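Ticket 2106 – Hot water cutting out, unit 15
Status: open
Logged by: Despina Dervishi
Assigned: Valbona Petek, Janevski Plumbing & Gas

Tenant rang again. Shower goes cold after a few minutes, comes back if you turn the tap off and wait. Kitchen tap is fine on its own. Heater is the Zolero continuous flow on the balcony, no idea of age, sticker's faded. Can someone get out there before the arvo, she's on nights.

VP 9.40am
On site. No error code on the controller. Ran kitchen hot flat out, held temp no worries. Ran shower, dropped out after 2 minutes. Burner shuts off, fan keeps going. Gas pressure good at the unit with burner lit. Inlet filter had a bit of grit in it, cleaned and refitted. Same fault after.

VP 10.15am
Flow at shower is low, reckon its falling under the minimum the heater wants to stay lit. Shower head is a Grilico low flow one, tenant put it on in March. Took it off and ran the bare arm – stayed hot the whole time. Head back on, dropped out again. So either the head or the mixer cartridge is half blocked, or both.
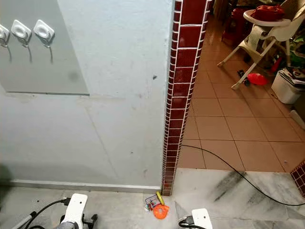
Isolated the water and pulled the mixer. Cartridge is scaled up pretty bad on the hot side. Soaked it in vinegar, helped a bit, wouldn't trust it to last. Brelholm cartridge, not one I carry on the ute. Rang the supplier, up to 2 days.

DD 11.05am
Thanks Val. Owner ok with the cartridge, go ahead and order. Does she have hot water tonight or do I need to sort somthing?

VP 11.20am
Yep she's right for tonight. Left the old cartridge in and the low flow head off, put a standard one on from the van. Ran it a good while, no dropout. Told her to keep the kitchen tap off while showering.

To do:
Fit new cartridge when it lands
Flush hot line before fitting
Check bathroom basin tap, same brand, dribbles a bit
DD to find out who serviced the heater last and when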